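Ponach: Frequently Asked Questions

What is Ponach?
Ponach is a method for training two-armed robots to handle flat, flexible things such as cloths, mats and pads. It splits each task into a hold and a move, and lets the two arms trade those jobs partway through. The work is done at the Vultcombe lab and the paper is under review.

Who works on it?
Ailbhe Madigan leads the project. The training code was written at Vultcombe, and the baseline we compare against, Keane, came out of an earlier project in the same group.

How much data did you use?
The main model was trained on 495 demonstrations, all of them recorded by a person steering both arms. We held back 20 objects for testing. None of the held-back objects appear in training in any form, including other sizes of the same item.

Why not grip with both arms at once?
We tried that first. When both grippers close together, small errors in where each arm thinks it is get passed into the material, and it bunches up or slips out. With Ponach one gripper takes an edge and the other waits, open, until the model predicts that the held edge has stopped shifting.

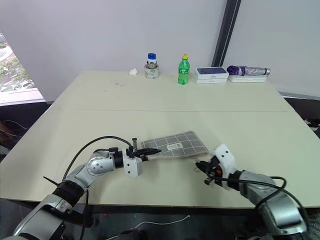

The waiting step costs time. A full fold takes longer than it does with Keane, and we report both numbers in the paper. For light fabrics the extra wait makes little difference to the result, so there is a setting to shorten it.

How well does it work?
Over 192 test trials, Ponach finished more folds than Keane on every type of material except stiff card, where the two were even. Most of the failures were missed first grasps. If the first gripper picks up the edge cleanly, the rest of the task usually goes through.

Does it need touch sensors?
No. The model uses camera views and joint positions only. We ran a version with touch sensing on the Hulwood test set and saw a small gain on thin cloth. It is described in the appendix.

What hardware do I need?
Two arms with parallel two-finger grippers and a camera that sees the work surface. Training used 4 GPUs. Running the trained model takes one.

Can I use other grippers?
Probably, but you will need new demonstrations. We have not tested suction or grippers with more than two fingers.

When will the code be out?
We plan to release the code and the trained models in December. The demonstrations will follow once we have finished checking the files.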